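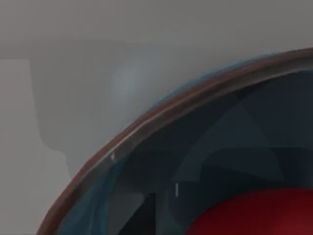
My Prando router has been dropping the whole house off the internet every evening since early May, and I'm opening this ticket because the phone menu keeps sending me back to the beginning. At first I put it down as a cosmetic problem, one tiny white speck on the rim of a big copper-colored bowl, the kind of thing you can look past all day. Well, I looked past it for a couple of weeks and now I can't get through a video call! So I've pulled all my notes together and I'm going to keep adding to this as I try things. Sorry in advance for the length.

Ticket: 717
Product: Prando router (the tall one, not the flat one), plus one Plodar extender at the far end of the house
Internet provider: Redbridge, cable
Status: open

What happens

Everything goes at once. Phones, laptops, the TV, the thermostat, all of it. The Wi-Fi name disappears from the list on my phone, stays gone for a bit, then comes back and things reconnect one at a time with the TV always last. It's worst between dinner and bedtime. Mornings are mostly fine, which made me think for a long while that it was the neighborhood getting busy and Redbridge being slow.

I kept a tally on the back of an envelope and got 21 drops in one week. That's the week I stopped being patient about it.

What I had already done before opening this

Restarted the router (obviously). Restarted the modem, then the router, in that order, waiting 10 minutes in between like the help page says. Changed the Wi-Fi password in case somebody was leeching off us. Moved the router up a shelf. Updated the firmware from the app, which took three tries because, yes, the connection dropped during the first two.

None of it made any difference I could notice, except that now everyone in the house has to ask me for the new password.

Redbridge says the line is fine

I called them first and they ran whatever they run from their end. Signal levels good, no outages, modem has been online without a break for ages. The rep was nice and offered to send a technician, but warned me there could be a charge if the trouble was on my side of the modem. I said no thanks for now.

I didn't pay enough attention to the "without a break" part at the time. Remember that for later, it matters.

Update 1, the extender

First reply on this ticket asked me to unplug the Plodar extender and leave it off for a full day, in case the two boxes were fighting over the same channel. Makes sense, I bought it on clearance and I've never entirely trusted it. It has a light that blinks amber when it's happy and amber when it's unhappy.

Left it off all day and overnight. Back bedroom had no signal worth mentioning and the drops carried on in the rest of the house just the same. First one was at 6:40 in the evening, then another while I was doing the dishes.

Plugged it back in the next morning. I did set the router to a fixed channel while I was in there, so at least that's tidied up.

Update 2, splitting the bands

Next suggestion was to split the two bands into separate names so I could see whether one was dropping and the other was staying up. It's a good test and I'd recommend it to anyone with a weird Wi-Fi problem, it only takes a minute in the app (Settings, then Wireless, then turn off the thing that says Smart Connect).

I put my phone on the slow band and my laptop on the fast one and sat in the living room like a lunatic watching both. They went off together. Both names vanished, both came back. So it's not one band misbehaving.

Also tried a network cable from the laptop straight to the router, because somebody further down the forum asked the last person to do that. Cable connection died at the same moment as the Wi-Fi! I had really expected that one to stay up. If you're reading this with a similar problem, do the cable test first, I could have saved myself a whole evening of band splitting.

Update 3, the microwave theory

Okay, so everyone I've complained to has said "it's the microwave." My family, the forum, the rep at Redbridge. And the timing does fit, with dinner and then popcorn and then somebody's reheated tea. A microwave can trample all over the slower Wi-Fi band if it leaks a little, and ours is up against the same wall as the closet with the router in it.

I already suspected it couldn't explain the cable going down too, but I wanted to be able to tell people I'd checked. So I put a mug of water in and ran it on high for 2 minutes with my phone on the slow band and a speed test going. Speed sagged a fair amount, I'll give them that. Nothing dropped. Ran it again with the laptop next to it on the counter and got the same result, a sag and then right back up. Did it one more time that evening, in prime dropping hours, and the network stayed up through the whole thing and then fell over while the mug was just sitting there and no one was touching anything.

So I'm calling the microwave innocent, or at least guilty of something much smaller. I've moved my phone over to the fast band for good and the sag doesn't bother me anymore.

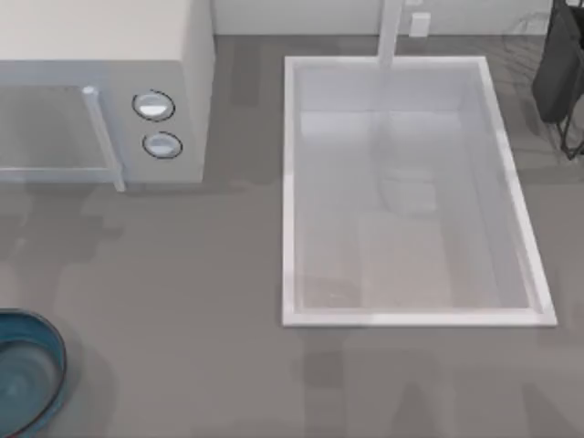

Update 4, the log page

Support asked me for the system log, and I wish I'd looked at it on day one. It's in the web version of the settings and not in the phone app, so go to the router's address in a browser, log in, then Advanced, then System, then Log. There's an uptime number on that same page.

My uptime was 38 minutes. I hadn't restarted anything since the day before.

So the router isn't losing the connection, it's rebooting. The log starts fresh each time with the same boot lines, and there's nothing before them, no error, no warning, no complaint about heat. It looks just like somebody pulled the plug. Meanwhile the modem, sitting on the same shelf, has never gone down (there's that "without a break" from Redbridge).

I sent the log in and got back a list of possible causes: overheating, bad firmware, bad power adapter, bad outlet. I felt the case and it was barely warm. I did a factory reset and put the firmware on again from a file, over the cable this time. Spent ages putting all my settings back in by hand because I didn't trust the backup not to bring the problem along with it. Two drops that night.

Update 5, power

This is where it gets a bit embarrassing. The modem plugs directly into the wall. The router plugs into an old power strip on the closet floor, and so does the Van Hecke dehumidifier.

I'd forgotten all about the dehumidifier. It lives behind the coats. I drag it out every spring once the closet starts smelling like a tent, and it sits there minding its own business on automatic. Every so often it decides the air is damp enough and the compressor starts up with a thunk. You can probably see where I'm going with this. People shower and cook in the evening, the air gets damp, the compressor runs more. And I turned it on for the season in early May!

I stood in the closet with the door open and the router lights in view, and turned the humidity dial down until the compressor came on. Thunk, and the router lights went out and started their boot dance. Turned it back up, waited for everything to settle, did it again. Second time it survived. Third time it went down. So it's not every single start, which would explain why I never connected the two.

Update 6, what I changed

Moved the router's plug to the other wall socket, next to the modem. Moved the dehumidifier to the hall outlet on its own. Threw away the power strip, which had a brown mark around one of the slots that I did not love. If you have an old strip on the floor of a closet somewhere, please go and look at it.

Then I ran the dial test again, five compressor starts in a row with breaks in between. Router stayed up through all of them.

Support thinks the adapter might also be getting weak, and that a healthy one should ride through a short dip like that. They're mailing a replacement under warranty. I don't know yet whether the strip or the adapter was the bigger part of it, and I'm not going to put the old strip back to find out.

Current state

Uptime as of this morning is six days and some hours. Extender is on, bands are joined back together under one name, channel is still fixed, dehumidifier is humming away in the hall where everyone trips over it. The TV still takes longer than anything else to connect when I restart things on purpose, but I think that's just the TV.

Please leave this open until the new adapter gets here. I'll plug it in, check the uptime after a few evenings, and post the number. One request for whoever looks after the app: could the uptime go on the front screen? I'd have spotted the reboots right away if I hadn't needed a browser to find it.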